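About Us | Pruitt Folding & Repack | Children's and Small Goods

Most pages like this one begin with a passion for something. We fold clothes. We take in goods that came back from a shop, or never made it onto a shelf, and we get them ready to be sold again. If somebody at your last repacking outfit told you that folding was an art, you probably paid extra for it.

Pruitt started with 2 tables in the back of the old Beltier building and a contract for socks. That was in the year 2000, when a "returns strategy" meant a box under the counter. We have since moved across the yard, and we now handle jackets, sleepwear, soft toys, pouches and the odds and ends that turn up in the same cartons. We still do socks.

What we do

Goods come in by the carton. Each piece is laid out, looked over, closed up, folded and bagged. Tags stay on if they came in on. If a tag is missing we tell you, and you decide whether you want a new one. We don't print tags to make a used thing look new, and we have lost at least one customer over it.

Our minimum is 295 pieces. People ask us to go lower and we usually say no. Setting up for a small lot takes the same morning as setting up for a large one, and we would have to charge you for the morning.

What we don't believe

We don't believe in the three-second fold. We've watched the videos. They use a stiff cotton T-shirt every time, on a clear table, and they never show you the fortieth one. Try it on a child's fleece jacket with a hood and a full zipper. Fleece has no crease in it. You press it down and it comes back up, and the hood goes wherever it likes.

We don't believe in folding boards for hooded things either. We bought the Ganer board, the large one, and gave it a whole April. It does a decent dress shirt. On fleece it made a neat square with a lump in it, and the lump was the hood.

And we are doubtful about anybody who quotes you one price per garment without asking what the garment is. A jacket costs more than a sock. It should.

How we do a fleece jacket

Lay it flat first, even if it arrived in a heap. Get the sleeves out straight. Bring the slider down, join the zipper at the bottom and run it all the way up, because a half-open zipper will push the front out of line once it's in the bag. Hood goes down over the chest. Sleeves cross the back, hem comes up to the collar. The tag is turned to the front last so it doesn't get bent underneath.

It isn't clever. Most of the time goes into the laying flat, and that is the step people try to skip.

We also keep sorting and folding as separate jobs on our price sheet. Mixed cartons are slow. A jacket that shares its table with cable ties is a sorting job until the cable ties are somewhere else, and we bill it that way. 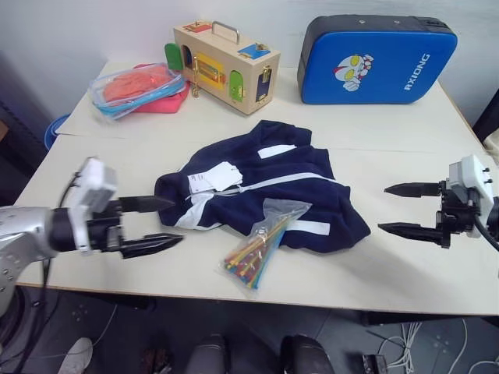
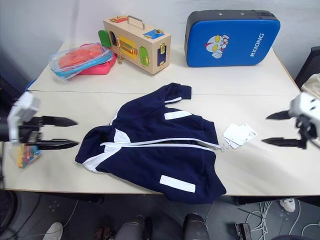
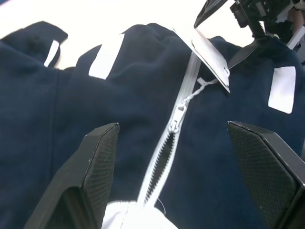
Navy fleece with white trim and a white zipper, before folding.

Irnska wrote to us after reading an earlier version of this page, and asked that we put the complaint up in full, so we have: I think you're too hard on folding boards. We use one for kids' fleece and the trick is to tuck the hood inside the collar before you start, so there's no lump at all. It takes a bit longer per piece but the stack stands up straight, and yours, going by the last delivery, leaned. I'd also like to know why a zipper has to go all the way up. We stop ours 3 inches short so a customer can feel the lining without opening anything. Your bags were good. The price for the sorting was not.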